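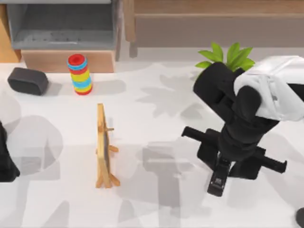 Vol. 3, No. 17

Sem Nijs
@semnijs
4/8/25

Project notes from the Vatach student robotics club, spring term. Two simulated arms, one tabletop, one assignment: pick up the named object, set it down inside a marked zone, do not hit anything else. Thread.

Sem Nijs
The simulator is Drunent, the course build. The grasp planner is Liao, which we wrote last fall and have been regretting in small amounts ever since. Everything below is sim. Hardware time starts in August if the lab schedule holds.

Sem Nijs
Target this week is the easel. The ring tower was last week and is close to a solved problem. It's a cylinder. Come down from the top, close, lift. Yaw hardly matters.

Sem Nijs
The easel is the opposite case. Nearly edge-on, the dark panel is a thin strip and the frame is a few sticks of pale wood. A planner that picks its grasp from the visible surface has very little surface to work with.

Sem Nijs
First batch of runs: 114. Successful lifts: 53. The rules count a lift only if the object stays in the gripper for the full hold period, so a good many near misses are in the failure column.

Sem Nijs
Failures sorted by cause, most common first. Wrong yaw at approach. Finger contact with the peg before the fingers closed. Frame tipped over by a splayed leg. Planner timeout. The last one is our own fault and has a fix pending.

Sem Nijs
Wrong yaw, in more detail. Liao scores each candidate grasp by how parallel the two contact faces are. On the easel it kept choosing the front and back of the panel, which look great on paper. The open gripper then has to fit its fingers past the splayed legs on the way down. It often doesn't.

Sem Nijs
What worked better was the upper part of the frame, above the horizontal support, with the approach straight down. Contact patch is smaller. Clearance is much better. I'd take clearance every time at this stage.

Sem Nijs
The peg. It sticks out to one side at upper-middle height, and our collision mesh for the easel was a convex hull. A convex hull around a peg and a set of splayed legs is mostly air. The planner was avoiding space that had nothing in it, then taking odd paths to get around it.

Sem Nijs
Replaced the hull with a decomposed mesh. Planning time went up. Number of reachable grasps also went up. We kept it.

Sem Nijs
Second batch, same start poses, new mesh, clearance term added to the score: 77 successful lifts out of the same 114. Nothing else changed between batches. I checked the config diff twice, having been burned by this before.

Sem Nijs
Someone in the club channel asked about shadows. Yes, they matter. The segmentation step runs on the rendered color view, and the arm throws a wide gray shadow on a white table. So do the leaves. Large soft-edged gray regions on white are exactly what our threshold was bad at.

Sem Nijs
Before the fix, the mask for the easel would sometimes grow to the right and take in its own shadow. The centroid moves with it, and the gripper lines up beside the object. In the log that shows up as a clean approach and a close on nothing.

Sem Nijs
Fix is boring. Use the depth channel to throw out anything flush with the tabletop before segmentation runs. Shadows have no height. The masks came back to the right size.

Sem Nijs
Side effect: very flat objects would be thrown out too. The black padded one near the back edge is thick enough to survive the cutoff. A sheet of paper would not be. No paper in this term's object list, so it goes in the known issues file and stays there.

Sem Nijs
Lighting is randomized per run, within limits set by the course. I tried turning it off for debugging and I'd recommend that to any team starting out. Turn it back on before you believe a number.

Sem Nijs
On the two arms. The rules let either arm do the pick. Our arbiter assigns the one with the shorter joint-space path, and the idle arm parks at the side. The parked pose is still inside the reachable area of the working arm, so it has to be in the collision world. We forgot this in week two. The sim did not.

Sem Nijs
The better answer is a parked pose further back, but the course template fixes it – asked, got a no, moved on.

Sem Nijs
Gripper notes for anyone on the same template. Full-open is wide. Very wide compared with the easel frame. If you approach at full-open you are dragging long fingers through space you don't need. Pre-shape to the object width plus a margin. Liao now does this by default and it removed most of the leg contacts.

Sem Nijs
Margin is a tuning problem. Too tight and pose error puts a finger on top of the frame. Too loose and you are back at the start. We sweep it per object and store the value with the mesh.

Sem Nijs
Timing. Planner takes up to 17 seconds on the worst easel poses with the decomposed mesh. The limit in the rules is longer than that, but not by enough for me to relax. Caching the mesh queries is next on my list.

Sem Nijs
Logging goes through Gunero, which replays a run from the saved joint states. Two warnings. It does not save the random seed unless you ask it to. It also rounds timestamps, so do not use it to compare contact events that happen close together.

Sem Nijs
Still open:
– place step for the easel (it lands on its legs or it falls, no middle ground)
– mask dropout when the arm covers the target
– the timeout
– a proper test for the plant leaves as obstacles, which right now are one big box

Sem Nijs
The box for the leaves is generous and costs us some paths on that side. A tighter one means modeling foliage, and I'm not doing that before the place step works.

Sem Nijs
Config files and the mesh script are in the club repo under the easel branch. If you reuse the clearance term, check the units. Ours are in meters, the template comments say centimeters, and the comments are wrong.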